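Über Bord! Wie viele Container fallen wirklich ins Meer?

Von Jin-sol Shin
15. März 2019
Für Leserinnen und Leser ab 9 Jahren

Bestimmt hast du so etwas schon einmal gehört: Ein riesiges Frachtschiff gerät in einen Sturm, die Container purzeln ins Wasser, und ein paar Tage später liegen am Strand lauter Turnschuhe. Oder Fernseher. Oder Badeenten, je nachdem, wer die Geschichte erzählt.

Manches davon stimmt. Container fallen tatsächlich ins Meer, und am Strand findet man danach manchmal seltsame Sachen. Aber wenn es um die Zahlen geht, werde ich misstrauisch. Jeder nennt eine andere, und fast keiner erklärt, wo er sie herhat. Deshalb schauen wir uns das hier einmal langsam an, mit einem Fall, bei dem sich drei Leute nicht einig waren.

Was ist überhaupt ein Container?

Ein Container ist eine große Kiste aus Stahl. Es gibt kurze und lange. Die kurzen messen ungefähr sechs Meter, die langen sind doppelt so lang. Merk dir das gut, wir brauchen es später noch!

Das Praktische ist, dass die Kisten genormt sind. Die Ecken sitzen immer an derselben Stelle. Ein Kran in Asien kann sie genauso packen wie ein Kran in Europa, und man kann sie stapeln wie Bausteine. Ein Teil der Container steht unten im Bauch des Schiffes, der andere oben auf dem Deck. Unten halten Schienen sie fest, da passiert selten etwas. Um die Kisten oben geht es, wenn du in den Nachrichten vom »Container-Unglück« hörst.

Und wie halten die da oben?

An den Ecken sitzen Verschlüsse, die man Twistlocks nennt. »Twist« heißt drehen und »lock« heißt Schloss. Man steckt das Ding in die Ecke vom unteren Container, setzt den oberen drauf, und ein Zapfen dreht sich so, dass er nicht mehr herausrutscht. Dazu kommen lange Stangen aus Stahl, die schräg über die unteren Kisten gespannt werden. Das heißt Laschen.

Klingt bombenfest. Ist es meistens auch. »Meistens« ist aber ein Wort, bei dem man nachfragen darf. Was ist, wenn ein Verschluss alt und verbogen ist? Was ist, wenn jemand eine Stange nicht richtig angezogen hat? Auf so einem Deck gibt es sehr viele Stangen, und kontrolliert werden sie von müden Menschen bei schlechtem Wetter.

Ist immer der Sturm schuld?

Das sagen alle zuerst: Der Sturm war's. Beim Sturm kann sich keiner beschweren, er kann sich ja nicht wehren.

Hoher Seegang gehört oft dazu, das will ich gar nicht bestreiten. Ein Schiff kann in den Wellen so stark von einer Seite auf die andere kippen, dass oben auf dem Stapel gewaltige Kräfte ziehen. Seeleute nennen dieses Kippen »rollen«. Besonders unangenehm wird es, wenn die Wellen genau im richtigen Takt kommen. Du kennst das von der Schaukel: Wenn dich jemand immer im passenden Moment anschubst, kommst du höher und höher, auch wenn der einzelne Schubs ganz klein ist. Ein Schiff kann sich auf ähnliche Weise aufschaukeln.

Es gibt aber noch andere Gründe, und die hört man seltener:

Das Gewicht stimmt nicht. Für jeden Container muss vorher angegeben werden, wie schwer er ist. Wenn die Angabe falsch ist, landet vielleicht eine schwere Kiste ganz oben auf lauter leichten.

Die Ladung im Container ist schlecht verpackt. Dann rutscht sie bei jedem Kippen hin und her und rammt von innen gegen die Wand.

Der Stapel ist sehr hoch. Die unterste Kiste trägt das Gewicht von allen darüber. Knickt sie ein, fällt der ganze Turm, und der stößt dann gern noch den Nachbarturm um.

Probier es selbst aus

Du musst mir das nicht glauben. Nimm fünf leere Streichholzschachteln und ein Tablett mit Rand. Leg in eine der Schachteln ein paar Münzen, so dass sie deutlich schwerer ist als die anderen. Staple nun alle fünf zu einem Turm, die schwere zuunterst. Kipp das Tablett langsam hin und her und beobachte, wann der Turm fällt.

Dann das Gleiche mit der schweren Schachtel ganz oben. Mach jeden Versuch mehrmals. Einmal ist keinmal, beim ersten Mal kann es Zufall gewesen sein! Schreib deine Ergebnisse auf einen Zettel oder auf eine Tafel, bevor du dir eine Meinung bildest.

Ein Turm aus Streichholzschachteln ist natürlich kein Schiff. Er hat keine Twistlocks, und auf deinem Tablett gibt es keinen Wind. Der Versuch zeigt nur, dass es eine Rolle spielt, wo das Gewicht sitzt. 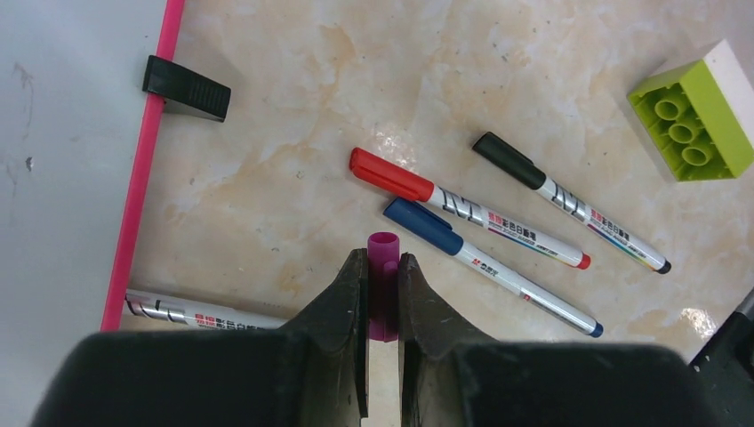

Der Fall Plelonon: drei Leute, drei Zahlen

Die Plelonon ist ein Frachtschiff von mittlerer Größe. Im September war sie auf dem Weg zum Hafen von Oltitz, als sie nachts in schweren Seegang kam. Am Morgen fehlte ein Teil der Ladung an Deck. So weit waren sich alle einig.

Danach wurde es durcheinander. Die Reederei Batska, der das Schiff gehört, sprach von 300 Containern. Im Hafen hörte man etwas von etwa 500. Und in einem Video, das in meiner Familie herumgeschickt wurde, rief ein Mann mit sehr lauter Stimme, es seien 1.000 gewesen, »mindestens!«.

Wer lügt hier? Das war mein erster Gedanke, und er war voreilig.

Der Trick mit den kurzen und den langen Kisten

Jetzt kommt das, was du dir merken solltest. In der Schifffahrt wird nämlich oft gar nicht in Kisten gezählt. Man rechnet in einer Einheit, die TEU heißt. Ein kurzer Container ist ein TEU. Ein langer Container ist doppelt so lang, also zählt er als zwei TEU, obwohl es nur eine einzige Kiste ist.

Stell dir vor, du hast zwei Tafeln Schokolade, eine normale und eine doppelt so große. Hast du dann zwei Tafeln oder drei? Beides ist irgendwie richtig. Es kommt darauf an, ob du Verpackungen zählst oder Schokolade.

Genauso war es bei der Plelonon. Die Reederei hatte Kisten gezählt. Im Hafen hatte man TEU gezählt, und weil viele lange Container dabei waren, kam eine größere Zahl heraus. Rechne ruhig nach: Wenn von den verlorenen Kisten zwei Drittel lang sind und ein Drittel kurz, passt es.

Trotzdem ärgert mich etwas daran. Die Reederei hat ausgerechnet die Zählweise genommen, bei der die kleinere Zahl herauskommt. Falsch ist das nicht. Ich hätte nur gern dazugesagt bekommen, wie gezählt wurde.

Und die 1.000 aus dem Video?

Da habe ich länger gesucht. Das Schiff kann 1.815 TEU tragen, wenn es ganz voll ist. Hätte es so viele Kisten verloren, wie der laute Mann behauptet, dann wäre an Deck wohl so gut wie nichts mehr übrig gewesen. Auf den Fotos aus dem Hafen stehen aber noch mehrere Reihen Container, manche schief und manche ganz ordentlich.

Woher die Zahl stammt, sagt der Mann in seinem Video nicht. Er zeigt auch Bilder von einem anderen Schiff, das einen roten Rumpf hat. Die Plelonon ist blau. Vielleicht hat er sich vertan. Vielleicht wollte er, dass möglichst viele Leute auf sein Video klicken. Das weiß ich nicht, und deshalb behaupte ich es auch nicht.

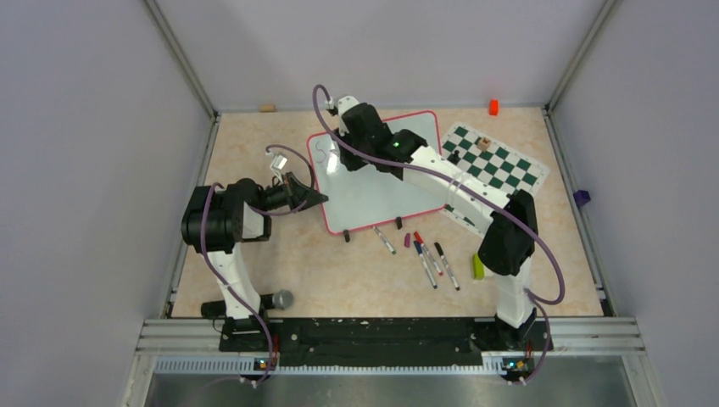 Tischplatte mit Whiteboard, darüber zwei Roboterarme.

Schwimmen Container oder gehen sie unter?

Beides kommt vor. Ein Container ist nicht völlig dicht, durch die Türen dringt mit der Zeit Wasser ein. Wie lange das dauert, hängt davon ab, was drin ist und ob die Kiste beim Sturz beschädigt wurde. Mit schweren Maschinenteilen beladen sinkt sie schnell. Ist sie voll mit leichtem Schaumstoff, kann sie noch lange im Wasser treiben.

Und jetzt zu der Geschichte mit den Segelbooten. Man liest oft, das Meer sei voll von treibenden Containern, die knapp unter der Oberfläche lauern. Lauern! Als ob eine Kiste etwas vorhätte. Dass ein Boot mit einem Container zusammenstößt, kann passieren, und das ist dann wirklich gefährlich. Aber nach einem Zusammenstoß mitten in der Nacht weiß die Besatzung oft gar nicht, was sie da getroffen hat. Es könnte auch ein Baumstamm gewesen sein oder ein Wal. »Das war ein Container« ist dann erst einmal eine Vermutung.

Und was ist mit den Badeenten?

Die gab es! In den neunziger Jahren ging im Pazifik Spielzeug aus Kunststoff über Bord, darunter gelbe Enten, und noch Jahre danach wurden Tiere davon an Stränden gefunden. Meeresforscher haben daraus einiges über Strömungen gelernt.

Wenn dir allerdings jemand am Strand eine einzelne gelbe Ente zeigt und behauptet, die sei von damals, dann frag nach. Badeenten fallen auch ganz normalen Kindern ins Wasser.

Darf man behalten, was man findet?

In meiner Klasse waren früher alle überzeugt: Was am Strand liegt, gehört dem, der es findet. Das ist in vielen Ländern falsch. Auch wenn die Sachen im Meer waren, gehören sie meistens noch jemandem. Man muss den Fund melden.

Noch wichtiger: Mach nichts auf, was du nicht kennst. In Containern werden auch Chemikalien transportiert, in Kanistern, Säcken oder Fässern. Bei Montes, ein Stück die Küste hinunter, wurden nach dem Unglück weiße Säcke angespült, und im Ort hieß es gleich, da sei Zucker drin. Es war Waschmittelpulver. Fass so etwas nicht an, geh ein Stück weg und sag einem Erwachsenen Bescheid, der dann die Polizei anruft.

Fragen, die du bei jeder großen Zahl stellen kannst

Wer hat gezählt?
Was genau wurde gezählt? Kisten oder TEU?
War die Person dabei, oder hat sie es irgendwo gelesen?
Gehört das Foto überhaupt zu der Geschichte?
Hat jemand etwas davon, wenn die Zahl besonders klein oder besonders groß ist?

Wörter zum Nachschlagen

Reederei: eine Firma, der Schiffe gehören oder die Schiffe fahren lässt.
Laschen: Ladung auf einem Schiff festmachen.
Twistlock: Verschluss, der zwei Container an den Ecken verbindet.
TEU: Einheit, mit der man Containerladungen misst. Ein kurzer Container zählt eins, ein langer zwei.
Rollen: wenn ein Schiff von einer Seite auf die andere kippt.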